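Kavinda Weerakoon lleva el comedor de la biblioteca de Villanueva desde julio, cuando el anterior concesionario dejó el contrato. Antes trabajó en Trornham, en una cafetería de estación que abría a las cinco y media.

«Aquí lo difícil es el horario», explica. «La gente entra a estudiar a las nueve y a las once quiere comer algo, todos a la vez.» El menú cambia cada dos semanas y casi todo se prepara en la cocina de la calle Trunholm, a 90 metros del edificio. 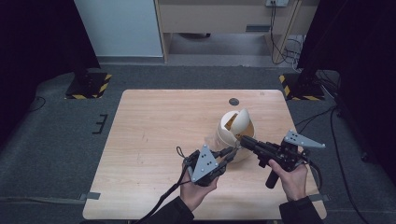

El té fue lo primero que tocó. En Trornham lo servían de un termo grande y él nunca estuvo de acuerdo. «Se queda plano», dice. Prefiere un hervidor corriente, como el de color crema con la tapa abierta que está sobre la mesa, y llenarlo las veces que haga falta. El té lo compra a granel a un mayorista de Pelomside.

Los números son modestos. En octubre sirvió 372 comidas; para cubrir gastos necesita llegar a 1,000 al mes. «El primer invierno se pierde dinero — eso ya lo sabía.»

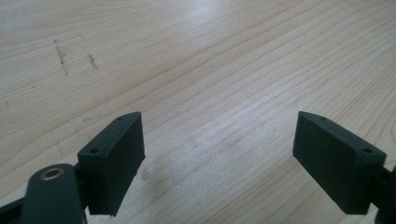 El tablero de la mesa, de madera clara.

Le preguntamos por las quejas. Cita dos: el precio de la sopa y la falta de enchufes. De la sopa no piensa moverse. Lo de los enchufes lo ha pasado por escrito al ayuntamiento y todavía espera respuesta.

También le han pedido cubiertos de metal. Weerakoon dice que los pondrá cuando tenga lavavajillas, un gasto de 2,000 euros que ha dejado para la primavera.

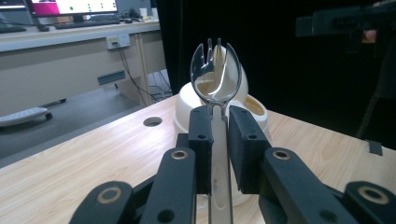 Un cubierto de plástico transparente.

¿Y si no salen las cuentas? «Vuelvo a las estaciones», responde. «Madrugar no me cuesta.»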